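Notas da aula 6 – Luz de trabalho: ver bem o que se tem à frente
Disciplina: Iluminação de Interiores I
Docente: Humaira Rizvi

Na aula passada ficámos a meio da diferença entre fluxo e iluminância, e é por aí que recomeçamos. O fluxo luminoso (lúmen) diz-nos quanta luz sai da fonte. A iluminância (lux) diz-nos quanta chega à superfície, por metro quadrado. Parece um pormenor de vocabulário, mas é aqui que metade dos projetos escolares se perde! Uma lâmpada generosa pendurada muito alto pode deixar uma secretária às escuras, e um candeeiro modesto, bem colocado, faz maravilhas.

Lei do inverso do quadrado
Para uma fonte pequena, a iluminância cai com o quadrado da distância: E = I / d². Se duplicarmos a distância, ficamos com um quarto da luz. Experimentem em casa com um candeeiro articulado e uma folha branca, de preferência à noite – o efeito vê-se a olho nu e é lindo. Quando a luz chega inclinada, multiplicamos ainda pelo cosseno do ângulo de incidência.

Exercício resolvido no quadro: no ateliê Durrani, o luxímetro marcou 279 lux no tampo, com a fonte na vertical do ponto medido. Se a fonte subir para o dobro da altura, sem mais nenhuma luz na sala, passamos para 279 / 4, ou seja, 69,75 lux. Para escrever à mão durante uma tarde, é muito pouco.

Contraste e encandeamento
O olho adapta-se à zona mais brilhante do campo visual. Se o papel estiver muito iluminado e o resto da sala escuro, a pupila trabalha sem descanso e o cansaço chega cedo. Por isso insisto tanto na luz de fundo: o candeeiro de mesa complementa a iluminação geral, e as duas têm de ser pensadas em conjunto. A Hina Memon perguntou se um tampo escuro resolve o problema dos reflexos. Ótima pergunta! Ajuda pouco: um tampo preto e brilhante reflete a lâmpada como um espelho, e ainda aumenta o contraste com a folha. Um acabamento mate, de tom claro ou médio, é quase sempre mais confortável. 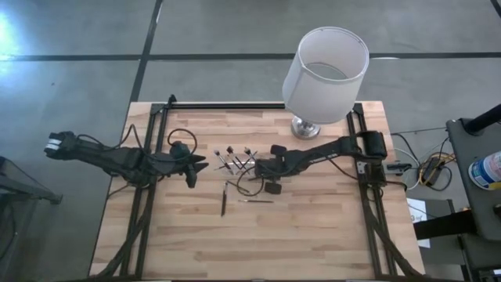 Passemos à direção da luz. Quem escreve com a mão direita deve receber a luz da esquerda, e vice-versa, para que a sombra da mão não caia sobre o traço. Em mesas partilhadas por pessoas destras e canhotas, um braço articulado vale mais do que qualquer cálculo. A altura também conta: a parte luminosa deve ficar escondida pela campânula quando estamos sentados, senão encandeia.

Temperatura de cor e restituição
Só uma primeira abordagem, que isto dá pano para mangas. Os kelvins descrevem se o branco puxa para o quente ou para o frio. O IRC diz outra coisa: com que fidelidade as cores aparecem. Duas lâmpadas com os mesmos kelvins podem mostrar um vermelho de maneiras completamente diferentes – tragam lápis de cor para a próxima aula, vamos ver isto ao vivo.

Para a próxima aula
Ler o capítulo sobre luminárias assimétricas e escolher uma mesa de casa. Medir a iluminância em 2 pontos, com e sem candeeiro, e trazer um esboço em planta com as distâncias. Os luxímetros levantam-se no gabinete 20.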